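Back to paper lists

In April I gave up on the shopping app and went back to writing the grocery list on paper. I had used the app for eight years. It worked fine until the update, when it began sorting everything by what it thought I wanted and put a Kassab coffee offer at the top every time I opened it. I don't drink coffee.

So now there is a pad on the side of the fridge. It came from the stationery shop in Jurlow, 500 sheets, glued along the top edge. I have 489 left.
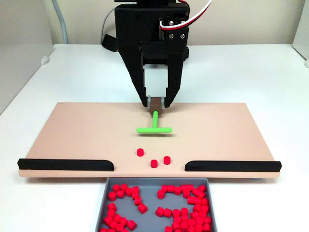

Small brown cube between the two tips.

The main change is that I write the list in the order I walk the store. The Plesard market puts produce first, then bread, then the long cold aisle, and milk at the very back. If I shop at Warnness instead, I start from the bottom of the page and read up. That covers most of it, except eggs, which Warnness keeps by the registers. 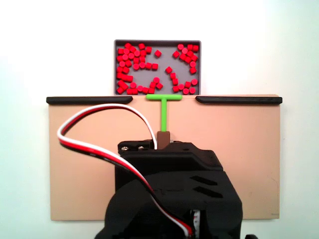

I also stopped buying things twice. With the app I would add mustard from the couch without getting up to look. The pad is in the kitchen, so I check the shelf first. At the worst point I owned more than eight jars of mustard, and I am still eating through them. 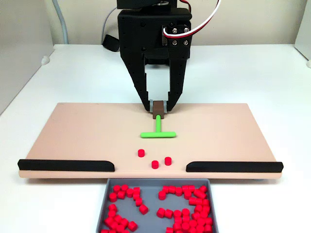 Page last changed: Thursday, 9:40 pm

There are drawbacks. I have left the list on the counter twice and had to shop from memory — both times I forgot onions. A pen that works is harder to find than it should be. I tied one to the pad with kitchen string, and it has stayed put so far.

Next I want to try the same thing with the freezer, one sheet taped to the door, crossing things off as they come out.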